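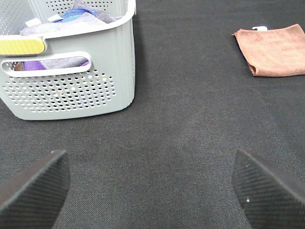 Selma Berisha asked whether cleaning cloths really need folding, when a basket with a lid of sorts (a towel thrown over the top) keeps them out of sight just as well. They don't need it. Folded ones take up less room, though, and you can pull out the color you want without emptying the basket on the floor.

## Folding small towels and cloths into pads

Use a flat surface with a little grip. Carpet or a blanket works better than a bare tabletop, where microfiber tends to slide.

1. Shake the towel out and lay it flat.
2. Smooth it from the middle toward the corners with your palm.
3. Bring one short side over to meet the other. Line up the corners first, then the edge.
4. Turn it and fold in half again. You now have 4 layers.
5. Press down once with both hands.

If the hems don't match, leave them. Cheap towels are rarely cut square.
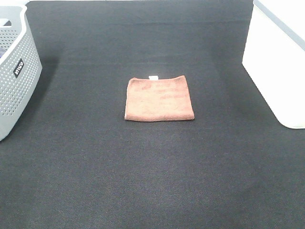 Care labels can go inside or out. I leave them out on anything that needs a cooler wash, so I can check without unfolding. Cut them off if they scratch, but write the wash temperature down somewhere first.

## Filling the basket

Stand the pads on edge, fold side up. Put the thick towels in first, against the walls, and the thin cloths in the middle. Stop when you have to push.

Cloths for the bathroom get their own basket. Mine is a Seltwood, and it fits on an 80 cm shelf with space left for the spray bottles.

Updated 1 Mar 2022: added the note on labels.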